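Bench notes, July – school headset refurb, Pavham batch

Started on the second crate at 9:40. All Timlow listening-center headsets, the older type with the coiled lead and the volume wheel on the left cup. The crate sheet says 98 units across both crates. First crate is finished and racked, second one is open on the long bench.

Main fault is the same as last year. The lead breaks inside the strain relief, close to the cup, and the student hears one side only or a crackle when they turn their head. I cut back 6 cm, re-terminate and fit the longer sleeve. The original sleeve is too stiff and puts all the bending in one spot. Esi ran the flex test on three of the repaired ones overnight and they held.

Ear pads: replaced without checking, every unit. The foam has gone sticky on most of them and it isn't worth sorting good from bad.

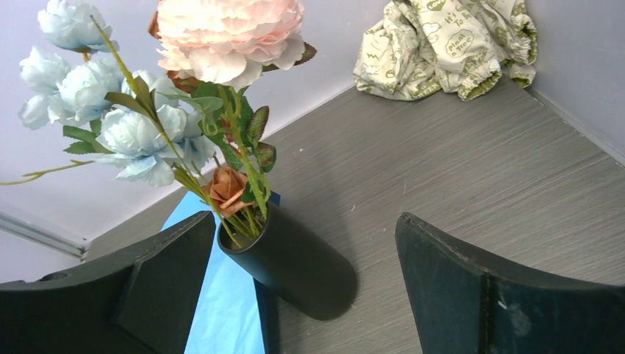

Svenja Meinecke doesn't agree on the pads. Her note on the crate sheet reads: "Pads from the second crate are a newer foam and still fine. Wipe them, bag them and keep them as spares. We ran short in spring and had to wait on Cosingate." Fair point. I'll bag the second crate's pads from here on. The ones already in the bin stay in the bin.

Boom mics next. 41 tested before lunch with the 1 kHz tone, level set on the Tamayo meter. Most came in where they should. A few were low, and in each case it was lint packed in behind the windscreen. Cleaned, retested, fine. Two had a dead capsule. Capsules are in drawer 764, but the drawer label still has the old part number, so go by the drawer and ignore the label.

Cassette recorder from the same school: belt gone soft, heads worn but usable. They want to keep it running for the exam tapes. Fitted a new belt and cleaned the pinch roller. Speed was slow on first play, came up after adjusting the trimmer. Leave it playing for an hour before anyone touches the trimmer again – it drifts until it warms up.

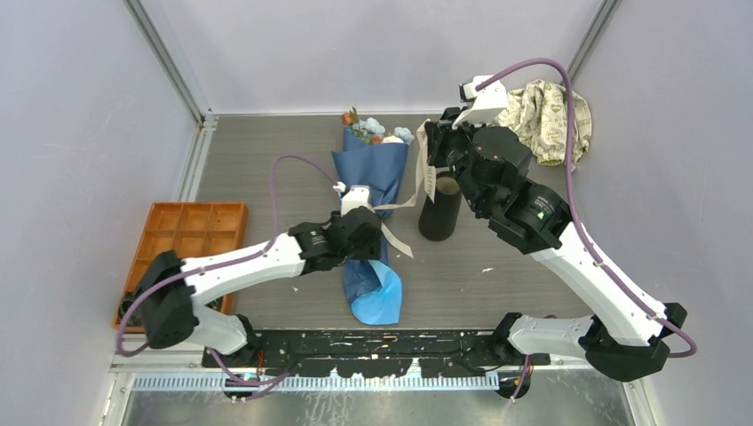
Workshop, July.

Danai phoned the school about the junction boxes. They have over a dozen of the six-way type and want them all serviced with the headsets. I said yes on condition that they come labeled by room. Last time we had boxes and headsets mixed from three rooms and spent a morning matching them up. 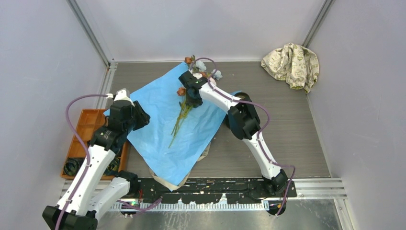 The sockets on those boxes are the part that wears. We can change them one at a time, but the board has to come out each time, so do all six while it is open. Grigoris has the jig for holding the board. Need it back before the boxes arrive.

To do:
New label for the capsule drawer
Order sleeves, long type, black
Ask Abelardo if the test tone disc can be copied, ours skips on track 2
Second crate mics, the remainder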